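Nekovthorpe swap shop gets a second room

Good news if you've ever tried to squeeze past the coat racks at the Nekovthorpe swap shop -- they're getting more space! Starting in December the shop takes over the old shoe repair place next door, and the wall between the two is already down. I stopped by around lunchtime to be nosy and came home with a lamp I did not need.

Wim Desmet, who started the whole thing out of his garage on Graditz Lane, told me 94 households dropped something off last month. When he began it was 20, and half of those were his cousins (his words!). The new room will be for toys, kitchen stuff and storage, and the front room stays clothes and books.

The rules aren't changing much. You can bring up to two bags per visit, everything clean please, and you can take home whatever you'll use. No mattresses, no car seats, and no more encyclopedias -- Wim was very firm on the encyclopedias. Evening hours are new, and the doors will stay open until 8 p.m. twice a week. I'm thrilled, because I've never once made it there before closing on a work day. 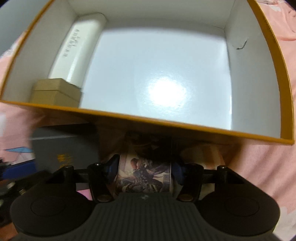 They're still short on shelving, so if you have a sturdy bookcase sitting in the basement, call first and they'll tell you if it fits. Parking is behind the bakery, same as before, and the bus stop across the street is back in use. I'll be there opening week, probably returning the lamp.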